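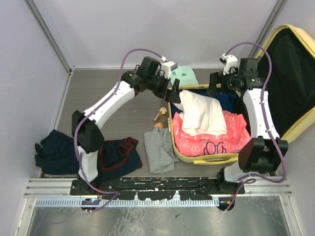
1/12

Packing for a long winter trip, in short posts. I go every December to see my aunt and I've changed my mind on most of this over the years.

2/12
Lay out your clothes the night before. Go to bed. In the morning take out a third of it.

3/12
An open suitcase full of clothes always looks fine. Close it, carry it up one flight of stairs, then decide.

4/12
Sweaters go flat on the bottom. Rolling works for T-shirts. Rolled sweaters just take up the whole bag.

5/12
My Briltar bag has lasted longer than the two before it. The zipper sticks in the cold — a bit of candle wax fixes it.

6/12
Bright luggage is easier to spot on the belt. I resisted this for years and carried black.

7/12
Skarphéðinn Hjaltadóttir asked about boots. Wear them on the plane. Stuff socks in the second pair, if you must bring a second pair.

8/12
Fevport airport: the scale by gate 102 is free. The ones at the front desk have a line.

9/12
The bus to Armont is the 242. It leaves from the far side of the parking lot and the driver doesn't take cash.

10/12
Medicine, chargers and one change of underwear stay in the small bag with you.

11/12
Gifts: don't wrap them before you fly. Pack the paper flat under the lining and buy tape there.

12/12
Coming home I leave room for my aunt's jam. She gives me four jars whether I ask or not. They go in the middle, inside the socks.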